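4.2 Do the flashes mean anything?

Fireflies have been talking to each other with light for a very long time, and people have been misreading the conversation for almost as long. The male flies and flashes. The female sits in the grass and, if she likes what she sees, flashes back after a short wait. The wait matters more than the flash. A reply that comes too early or too late is ignored, which will be familiar to anyone who has ever told a joke at a dinner party.

We watched the meadow at Cuvbridge on 20 nights, starting in May, and logged every exchange we could follow from first flash to last. The smaller plot at Cleltley was meant to serve as a comparison. It has a streetlight next to it, and the males there flashed at the streetlight with great patience. We kept the Cleltley records but left them out of the timing analysis.
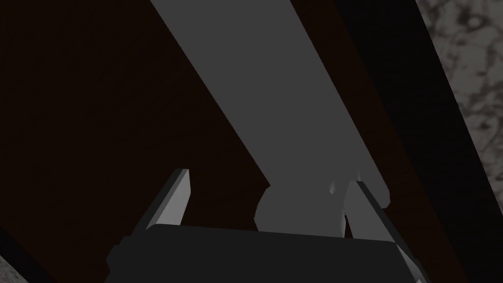
Stojan Halilović objected to this on reading a draft: "You can't throw out a site for having a lamp. Half the fireflies in the county live near a lamp now. If they court badly under it, that is your result, and you've put it in the wastebasket." He also asked whether we had checked that the lamp was on every night. We had not. The Cleltley records are now discussed on their own in Section 5, where they take up more room than we had planned.

At Cuvbridge we ended up with 44 complete exchanges, far fewer than we had hoped for and far more than our ankles would have liked. Most attempts simply trailed off. A male would flash, a female would answer, he would fly toward her, and then one of them would stop for reasons of their own. Papadopoulos calls this kind of thing "signal abandonment." We use the same term here, though it makes a beetle losing interest sound like a shipping accident.

Warm evenings sped everything up. The males flashed more often and the females waited less before answering, so the two stayed in step - a neat trick for animals that carry no thermometer. Cool air slowed both sides in the same way.
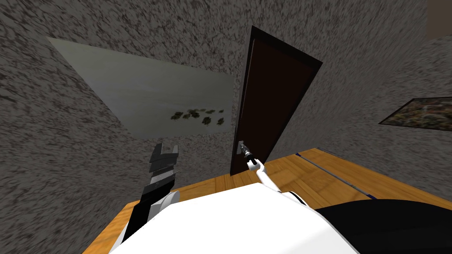 Figure 3.

The cool nights also had the longest gaps between one male's flash and his next, and this is where our logging was weakest. Abena Lamptey and the first author often disagreed over whether a late flash came from the same male or from a new one who had wandered in. Where the two notebooks differed, the exchange was dropped. The method used at Jondutberg, with two fixed light meters per plot, would have settled most of these arguments, and we plan to borrow it next season.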